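## 3. 무인 카메라 설치하기 (현장편)

2장에서 메모리 카드 포맷까지 끝냈다면 이제 숲으로 나갈 차례예요. 저는 Llewellyn 계곡 모니터링을 맡으면서 Cotik 카메라를 처음 만져 봤는데, 첫해엔 정말 별별 실수를 다 했거든요. 그래서 이 장은 제조사 설명서 순서가 아니라 제가 실제로 산에서 움직이는 순서대로 적었습니다. 조금 수다스러워도 이해해 주세요!

### 3.1 출발 전에 챙길 것

- Cotik 본체와 고정 스트랩
- AA 건전지 (새것으로만, 쓰던 것과 섞지 마세요)
- 포맷한 메모리 카드와 예비 카드
- 지점 번호표, 연필, 방수 야장
- 작은 톱은 두고 가세요. 보호구역 안에서는 가지를 자를 수 없습니다

야장은 꼭 연필로 쓰세요. 볼펜은 비 오면 끝이에요. 저는 4월 조사 때 볼펜으로 쓴 두 장을 통째로 날렸습니다... 지금 생각해도 속이 쓰려요.

### 3.2 나무 고르기

1. GPS에 저장된 지점 좌표까지 갑니다. 좌표에서 40미터 안쪽이면 어느 나무든 괜찮아요.
2. 동물이 다니는 길을 찾습니다. 풀이 한 방향으로 누워 있거나, 흙이 반들반들하게 다져진 곳이 좋아요.
3. 그 길을 비스듬히 바라보는 나무를 고릅니다. 길과 직각으로 달면 담비처럼 빠른 녀석들은 꼬리만 찍히더라고요.
4. 손으로 밀어서 흔들리는 나무는 포기하세요. 바람만 불어도 센서가 반응합니다.

> **주의:** 카메라를 정동향이나 정서향으로 두지 마세요. 해가 렌즈로 바로 들어오면 오작동이 쏟아집니다. 제가 712번 지점에서 그렇게 했다가 빈 사진만 3,971장을 들고 내려왔어요. 그걸 한 장씩 다 넘겨 봤습니다.

### 3.3 본체 달기

1. 무릎 높이쯤에 본체를 대고 스트랩을 한 바퀴 감습니다. 곰이나 사슴이 주 대상이면 허리 높이까지 올려도 돼요.
2. 버클을 조이기 전에 스트랩이 꼬이지 않았는지 손가락으로 한 번 훑어 주세요.
3. 꽉 조인 뒤 본체 뒤쪽에 나뭇가지를 끼워 각도를 맞춥니다. 떨어진 가지를 주워 쓰면 됩니다.
4. 앞쪽의 키 큰 풀은 손으로 살짝 눕혀 둡니다. 뽑지는 마세요.

두꺼운 나무에는 기본 스트랩이 짧을 수 있어요. 그럴 땐 Trurnel 연장 스트랩을 쓰는데, 버클 모양이 달라서 집에서 미리 한번 끼워 보고 가시길 권합니다. 산에서 장갑 낀 손으로 처음 해 보면 꽤 짜증나요. 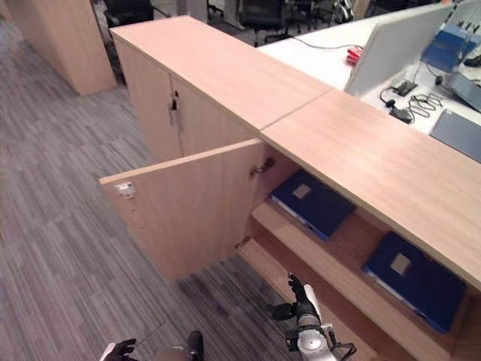

스트랩까지 고정했으면 이제 전원을 넣고 설정을 확인합니다. 순서를 바꾸면 흔들리는 동안 사진이 잔뜩 찍히니까, 본체가 완전히 자리를 잡은 다음에 켜세요.

### 3.4 설정값 확인하기

1. 전원 스위치를 **SETUP**에 둡니다.
2. 날짜와 시각을 맞춥니다. 건전지를 갈면 초기화되는 경우가 있으니 매번 보셔야 해요.
3. 촬영 방식은 **사진 3장 연속**, 대기 시간은 **30초**로 둡니다.
4. 감도는 여름엔 **높음**, 겨울엔 **보통**. 여름엔 기온과 동물 체온 차이가 작아서 센서가 둔해지거든요.
5. 시험 모드에서 카메라 앞을 기어가듯 낮게 지나가 봅니다. 표시등이 깜빡이면 통과! (등산객이 보면 좀 민망하지만 꼭 해 보세요.)
6. 스위치를 **ON**으로 옮기고 덮개를 닫습니다.

> **참고:** 이 설정이면 카드 한 장에 사진이 약 2,000장 들어갑니다. 길목이 붐비는 지점은 예정보다 일찍 카드를 갈아 주세요.

> **주의:** 덮개를 닫을 때 고무 패킹에 흙이나 이끼가 끼면 습기가 들어갑니다. 마른 천으로 한 번 닦고 닫으세요.

### 3.5 야장 쓰고 내려오기

지점 번호, 카드 번호, 카메라 방향, 건전지 교체 여부를 적습니다. 나무 종류도 적어 두면 다음 사람이 찾기 훨씬 쉬워요. 저는 "큰 바위 옆 참나무"라고만 썼다가 한참을 헤맨 적이 있는데, 알고 보니 근처가 온통 큰 바위에 참나무였어요.

내려와서는 그날 안에 Penance에 지점을 등록해 주세요. 새 지점이면 **지점 추가**, 카드만 갈았으면 **점검 기록**을 누르면 됩니다. 좌표는 손으로 치지 말고 GPS 파일을 그대로 올리세요. 숫자 하나만 틀려도 카메라가 지도에서 옆 산으로 가 버립니다.

희귀종이 찍혔다면 정확한 위치는 외부에 올리지 마시고, Penance에서 **좌표 비공개**에 체크한 뒤 저장하세요. 사진 파일에 남은 위치 정보를 지우는 방법은 4장에 있습니다.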